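Nulton Opens Its Two-Arm Gripper Trials to Outside Teams

Small manufacturers and university labs can now bring their own grippers and have them tried side by side on everyday household tasks

July. Nulton is very happy to announce that its gripper comparison bench, which has been kept busy by our own engineers up to now, is open to outside teams. If you build grippers, or you are trying to choose between two of them and keep going back and forth (we know the feeling!), we would love to have you come in and put them to work.

The idea grew out of a long-running friendly argument in our workshop. Every gripper maker has a data sheet, and most of those sheets are perfectly good, but they tend to tell you how hard a gripper can squeeze and how wide it opens. They don't say much about how it gets along with a thin metal rim or a drawer handle that sits a little too close to its neighbor. Those were the questions our customers kept calling us about, so we built a bench that would let us answer them properly.

The program runs 57 short tasks, all of them drawn from the kitchen and the household. Each gripper gets 20 tries at every task, and the same person drives the arms through a whole session so that one gripper doesn't get the benefit of a fresher pair of hands. Visiting teams receive all the recordings along with a plain written report, usually within 9 working days, and they are free to publish it or tuck it away in a drawer as they see fit.

"I came to this from the controller side, and I'll admit I thought the fingers were the simple part," said Poonam Vashisht, who leads the trials at Nulton. "Then I spent a whole Monday on lids. You get one finger under the edge, the lid slides, you go again, and by lunchtime you have some very strong feelings about fingertip shape. I would much rather our visitors have that experience here with us than after they have ordered a whole batch."

The first outside team through the door came from Hosach, who brought 2 fingertip designs that they had been weighing up since the winter. Maëlys Hamel, the company's design lead, stayed for the full session and took more notes than we did.

"We had a favorite when we arrived, and it was a different one when we left," Hamel said. "The softer tip was lovely on the pot handles and rather hopeless on the tongs. We would have found that out eventually, but it was so much nicer to find it out with good coffee and people who wanted to talk about it." 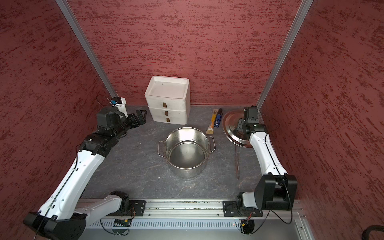 Cameras have turned out to matter a good deal more than we expected, too. A wrist camera gives the driver a close look at the fingers, but shiny cookware throws back a lot of light, and a small change in the angle of the bracket can make the difference between seeing an edge and guessing at it. Teams are welcome to bring their own camera and bracket, and we will happily run a session with each setup so the two can be compared fairly.

Junhao Yin, who looks after the arms and their controllers, asks that visiting teams send a drawing of their mounting plate ahead of time, together with the weight of the gripper and its cable. Adapters can be made in our shop for most common bolt patterns. Grippers that need compressed air can't be taken just yet, though we are working on it and hope to have good news later in the year.

Sessions last one day, starting at 8:30 in the morning, and university teams pay half the usual rate. To ask about a place, please write to Thibault Tessier in the Nulton trials office, who answers every message himself and is glad to talk through which tasks would suit your gripper best.

About Nulton

Nulton tests and supplies grippers, arms and controllers for light handling work, with a workshop and trials bench in Tunbridge.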